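About Us

Last updated: March

Hello, and thanks for clicking through to the page most people skip! I'm Tainá Toledo, and I run Wonurholm, a small decorating business in Melbridge. We paint rooms, hang wallpaper, strip wallpaper (so much stripping), and help people who are stuck choosing a colour get unstuck.

I started out doing my own house, one wall at a time, after work. The hallway had five layers of paper on it and a border of brown pheasants, and by the time I'd got down to plaster I had opinions about steamers and a neighbour asking if I'd look at her box room. That box room was our first paid job. She's still on the same green, and I still quite like it.
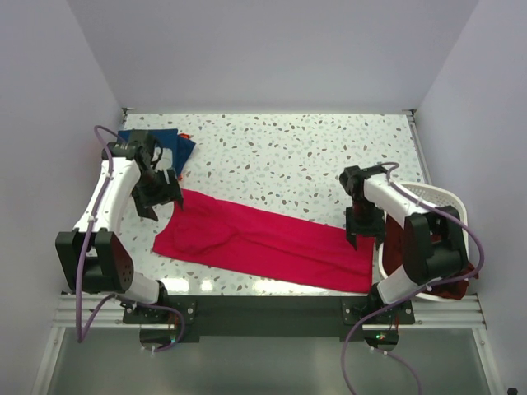

Who does what

I do the papering and most of the ceilings. Nadège Roussel does the woodwork, the fiddly cutting in, and anything involving a tall stairwell, as she is far happier up a ladder than I am. She trained as a sign painter and can put a straight line round a window without tape. I can't, so I buy a lot of tape. She also looks after the diary, so if you ring to book it'll most likely be her you speak to.

We've finished 154 rooms between us so far. Bedrooms are the most common, then halls, and we've done 11 bathrooms with those awkward sloping ceilings that our part of town is full of.

How we like to work

We come round for a look first and there's no charge for that. Bring out your cushions, your curtains, the mug whose blue you've always loved, whatever you've got. I'll paint big sample patches on lining paper so you can move them from wall to wall and see them in the morning and again at teatime with the lamps on. Please don't choose from the little card in the shop! A grey that looked lovely under the shop lights can go properly purple on a north wall, and I've repainted enough of them to know.

After that you get a written price with the paint, the paper and our time listed separately. If we find bad plaster behind the old paper we stop and talk to you before carrying on.

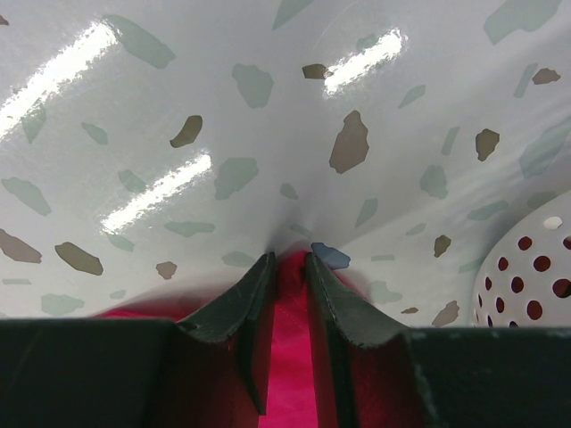

Bathrooms and kitchens get a longer chat than other rooms, mostly about steam and which finish will put up with it. We use a tough matt on most bathroom walls and keep shine for the woodwork. People often ask for a full gloss wall, and I'll happily do one, but it does show every light in the room: look at the bright streaks across that speckled sheet and then imagine them over your bath, along with every bump in the plaster. If you've got spotlights, try a sample patch under them first.

We cover Melbridge itself and out as far as Sisosier, and we'll go a bit further for a whole house. The smallest job we take is £80, which usually covers a single door or a patch of damp staining. A plain box room with two coats on the walls starts at £300, paint included.
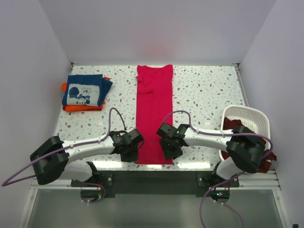

Red fabric on a speckled white top.

We're usually booked a few weeks ahead, longer in spring. Ring before 9 in the morning or after 4 if you'd like to catch one of us with clean hands, or leave a message and Nadège will ring you back that evening.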